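Woven bread baskets return to Kurnaden dining halls

10 September 2018 is not a date the Kurnaden residential centre would normally mark, but the start of the new term has brought a change to its dining halls. The moulded trays used for bread and fruit have been withdrawn, and woven baskets have been placed on the tables and serving counters.

The change follows a review of table service carried out in March by the Diden Foundation, which manages the centre. Residents were invited to comment on the dining halls in general, and the trays were mentioned more often than any other item. Many replies described them as noisy, hard to pass along a full table and unpleasant to look at. The Foundation agreed to replace them before the autumn.

A first delivery of 400 baskets was received from the supplier, Fornach, at the end of the summer. They are rectangular and shallow, with rounded corners, so that they can be set down between place settings without taking up much room. Each dining hall has been given its own stock, and a further 30 baskets are held in reserve at the Veres building.
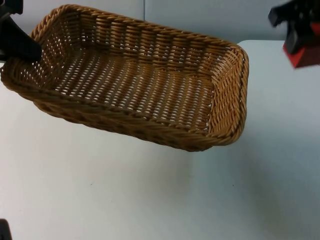
Residents who have eaten in the Veres dining hall have already made their views known. Several remarked that bread was easier to share than before, although one asked whether crumbs would now end up on the tablecloths, and another would have preferred a basket with a handle. The Foundation has replied that the open weave of the base was taken into account when the order was placed, and that a cotton liner will be supplied for every basket used for sliced bread. Baskets used for whole fruit will remain unlined.

Kitchen staff have received written guidance on the care of the baskets. They are to be shaken out after each meal, brushed along the inside of the rim and wiped with a damp cloth. They are not to be put through the dishwashers or left to soak. Liners will be collected daily and washed with the table linen. Any basket with a loose or broken strand should be set aside and reported to the kitchen office.

The centre serves over 2,000 meals a week during term. The withdrawn trays have been cleaned and will be offered to local clubs and schools on request. Applications should be made in writing to the Foundation's office at Kurnaden, stating the number of trays required.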